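6. Setting the Fingers for Plates

Do this section after homing the arms (Section 5) and before you let the cell anywhere near china you like. Allow 13 minutes the first time. The Plistex fingers ship set for boxes, and a box forgives a great deal more than a plate does.

CAUTION: Keep your hands off the table while the status light is green. The arm can't tell a thumb from a rim.

1. Press HOLD on the pendant and wait for the status light to turn amber.

2. Load grip profile 423 (thin, rigid). Profile 673 looks tempting because it is named "Dishes," but it was written for mugs.

3. Check the fingertips for grease. Wipe with a dry cloth. Dish soap leaves a film, and the film always wins.

4. Stand a plastic plate on edge between the open fingers, with the rim between the tips. Step back, then press CLOSE.

5. Look at the wrist camera view. The plate should be nearly on edge, with its lower rim down in the gap between the fingers. A slight lean is fine.
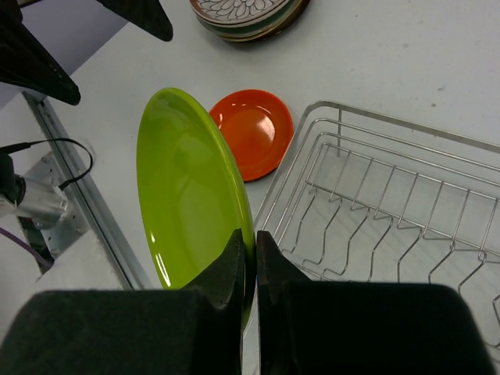

Figure 6-2. Wrist camera view, green plate gripped at the rim. Wire rack at right.

6. If the plate swings when you jog the wrist, raise the grip force by 2 steps and try again. If it still swings, the finger pads are worn — see Section 9, and have a screwdriver ready.

7. Jog toward the rack at low speed. Stop before the rim reaches the wires and confirm that the plate lines up with a slot.

8. Press SAVE. The pendant will ask if you are sure. It asks everyone.

NOTE: Leave the cables some slack where they pass the rail. A tight cable shows up as a mysterious drift in wrist position, and people have replaced perfectly good motors over it.

NOTE: Repeat steps 3 through 7 whenever the pads are changed. Ilanthorpe cells with the older pendant must also be restarted, twice if the first one doesn't take.

Revised 18/03/2026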